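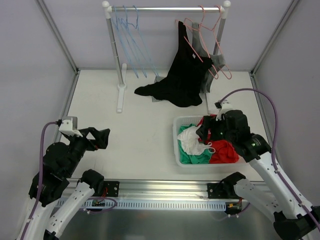 Upstairs came down before lunch to say the Rolbridge totes are bleeding again, navy coming up through the white, and could we please stop blaming the ink.

June, after lunch

Ok so. Not blaming the ink yet. Starting over from the fabric.

What we know: navy poly/cotton totes, white plastisol, one flash between hits. Fine off the dryer. Looked fine boxed. Rolbridge opened the cartons and the white had gone a dull bluish gray. Worst in the middle of the stack, top bags nearly ok. Looks like dye migration, I don't see what else would do it. Heat trapped in the stack, probably never cooled before we folded them.

Pulled the leftover blanks. Two lots mixed in the same bin, labels say same color but one is clearly redder under the window. Separated them: lot A (redder), lot B. No idea which one went to Rolbridge. Job ticket doesn't say. Ticket NEEDS a line for blank lot, I said this last time.

Test 1. Straight repeat of the job as run. One print on A, one on B, same screen, same flash. Both white coming off the belt. Folded hot, put under the heavy catalog. Checked 20 min later, nothing. Left them there.

Test 2. Same again but Clukdale gray blocker as underbase, white on top. Blocker is thick, drags on the fine mesh, had to flood twice. Hand is stiffer than I like. On a tote who cares. On a tee they would care.

Test 3. Low cure white from the sample pot (Faulkner). Turned the belt temp down per the sheet and slowed the belt. Stretch test ok, no cracking. Left edge felt a bit tacky, may be the dryer being cold that side, it always is. Run the strips across the belt before trusting this one.

Oven check. Put prints from all three tests in the little oven on low, face to face with plain navy scrap. Trying to get a week in a carton done in one afternoon. Not a real method but its what we've got.

4:40 pm. Out of the oven.

- Test 1 lot A: bled. Obvious blue cast, worse at the fat part of the R.
- Test 1 lot B: hardly anything. Would have shipped it.
- Test 2 both lots: clean. Slight gray showing at the edges where my registration was off, my fault.
- Test 3 lot A: faint cast, have to hold it next to a fresh print to see it.
- Test 3 lot B: clean.

So its mostly the blank. Lot A bag dye lets go way easier. Ink upstairs can relax about, we can run the same white if the blanks are right and the stack is cold.

Also tried the wipe thing on plain blanks. White cotton rag, hot iron on top, hold and lift. A left a pink-blue smudge on the rag, B left none. Takes no time at all. Should be done on every new carton of poly blend before we burn a screen for it. Rag stapled to the facing page, dont lose it.

Reprint plan for Rolbridge:
Lot B only if there's enough. Count came to 29, nowhere near. So blocker on everything, low cure white on top, spread on the racks til cold to the touch, THEN fold. No boxing off the end of the belt even if the truck is waiting.

Cost: extra screen, slower, blocker isnt cheap. Somebody needs to ask Trimero if they'll credit the redder lot. They will say poly blend at our own risk, which it does say on the invoice, in gray, at the bottom.

Still to do
- temp strips across belt, all positions, esp left
- try blocker through coarser mesh, see if the drag goes away
- leave one of each test folded in a carton by the boiler and look again in up to 2 weeks. Don't let anyone take them home
- wash test on 3, havent done any
- clean the blocker screen TONIGHT it sets like tar

Left test 1 lot A on the hook by the press so upstairs can see it.

Share this entry
2 comments

Recent in Print Room Notes
Low cure white, first pot
Why the left side of the dryer runs cold
Blocker on fleece: pinholes
Screen tension log, spring
Navy blanks, which ones bleed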